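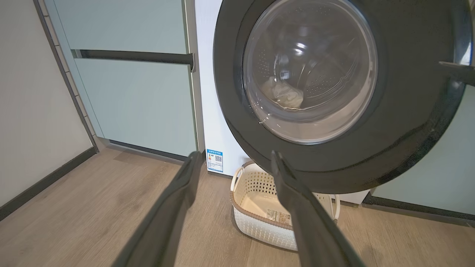 View from the wrist cam, door open, one cloth left in the drum

Wrist camera loses the cloth behind the washer door glass
Posted by Tove Bjarnason, Feb 8, 2018

Hi all, I'm building an arm on a little wheeled base to unload our washing machine at home (it's called Ravn, don't ask, my daughter named it). Camera sits at the wrist, two long fingers, all running off a laptop with Didley for the planning side. It will happily drive up to the machine and find the door. What it won't do is pick out a pale cloth at the bottom of the drum. The detector keeps grabbing the bright spots on the steel instead, or it finds the cloth and then plans a lovely straight path right through the door glass!

I've collected 477 pictures so far and trained on those, and it's still hopeless with anything cream or white. Dark socks are fine. Do I need more pictures, a depth camera, or should I just buy darker towels? The basket is on the floor in front of the machine and I'd like to leave it there if I can.

Bjarke Lund
Two separate problems, I think. The glass first: your camera is seeing the cloth through the window in the door, so the direction it works out is right but the arm can't go that way. Put the door into your planner as a solid thing, ring and window together, and make the arm go to a fixed spot facing the drum opening before it looks for laundry at all. I did mine with a plain cylinder a bit fatter than the door and it stopped bumping straight away.

For the shiny bits, turn off auto exposure and drop it until the steel stops blowing out. Then take another 200 pictures from that fixed spot only, with pale stuff in the drum, and train again. I wouldn't buy a depth camera yet, mine gave me rubbish on the steel anyway. Basket can stay, but move it 29 cm or so towards the cabinet side if your base needs the room to turn.

morkside_mike
had the same with my Clutero arm, stuck a lamp on it, made it worse lol. darker towels

Tove Bjarnason
Thanks Bjarke, I hadn't thought of treating the window as solid, it was only the ring in my model. Exposure is locked now and I'm taking the new pictures tonight once the kids' PE kit is out of the way. Mike, I'm keeping the towels!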